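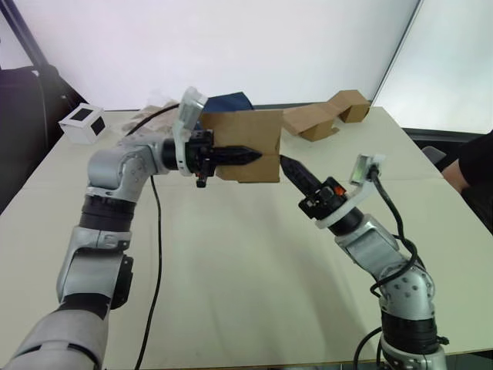
Maribel Oakhurst
Research Fellow in Everyday Packaging, Cinthorpe

3. The second life of a small box

Before we come to the scores themselves, we would like to spend a little time on the boxes, as they are the heart of this study and it is easy to hurry past them. Most of the boxes people gave us were plain brown corrugated board of the kind that arrives at the door with a jar or a spare part inside. They had no printing worth mentioning and no handles, and hardly any of them were of a size that had been chosen with a second use in mind. And yet people keep them! In the homes we visited in Forklow, small boxes had been tucked on top of wardrobes, under stairs and (more often than we had guessed) inside other boxes, waiting for a birthday or a move or a parcel that had to go back.

We collected 50 used boxes from households in Forklow during June and gave each one a condition score from the form in the appendix. The form looks at panels, edges, flaps and seams in turn, and it asks the person holding the box to say, in their own words, whether they would send something in it. We kept those remarks in full. Some were very short, and some wandered happily into stories about aunts and mail orders, but they taught us a good deal about what people mean when they call a box "still good."

3.1 Openings and flaps

Flaps turned out to matter more to our households than any other part of the box. A box that closes well is forgiven a great many stains and dents, while one with a missing or badly folded flap tends to be moved down to what one household called the "shed pile," where it holds string or seed packets and is never asked to travel again. We therefore treat an opened or altered top as its own kind of wear, separate from crushing, even where the board around it is perfectly sound.

There is some judgment in this. A flap may have been cut on purpose to make a box easier to reach into, or it may have been folded back so many times that it no longer wants to come forward, and from the outside the two can look much alike. Our form has one line for both, and we would probably split it if we were starting again.

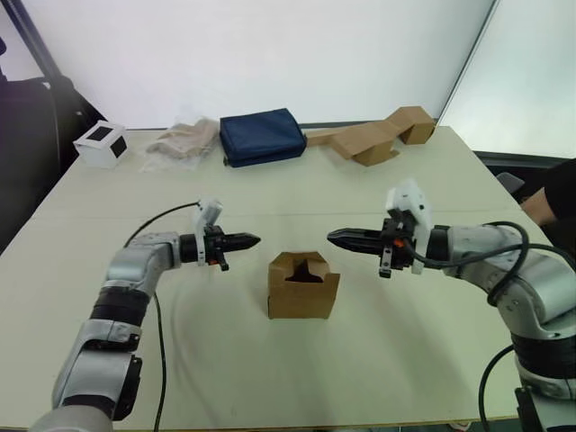 Figure 2. Small, roughly cube-shaped box with a dark opening showing in its upper face; the front flap is cut or folded.

Small boxes like the one in Figure 2 were also the ones people found hardest to part with. A large carton takes up a corner of the room and sooner or later gets flattened, but a little one can always be found a shelf – and so it stays, and its flaps are opened and closed for years.

3.2 Crushed faces and torn paper

Panel damage is the most familiar kind of wear, and the form divides it into 3 grades. A light dent leaves the outer paper whole and can often be pressed back by hand from the inside. A crease runs in a line and makes the panel fold where it was never meant to. The last grade, crumpling, covers faces where the board has buckled into ridges, with or without tearing of the surface paper.
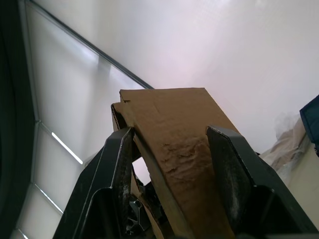
Figure 3. Crumpled panel with buckled ridges and torn surface paper. The layered corrugated cross-section is exposed at a folded flap edge.

A face like that in Figure 3 would be graded as crumpled, and the tear and the exposed edge are each noted on a line of their own. We ask for this extra care over edges, since a box may have a poor face and four tidy corners, or the other way round, and the people we spoke to did not weigh those two cases the same. Corners, they told us, are what you feel for when you pick a box up. Several of them ran a thumb along the edge before they had so much as looked at the sides.

In all, 70 percent of the collected boxes were judged fit to post again by the household that gave them. We had expected our own grades to be the stricter of the two, and for dents they were, but on flaps the households were a good deal harder to please than we were. We return to this difference in Section 4, together with the remarks about tape.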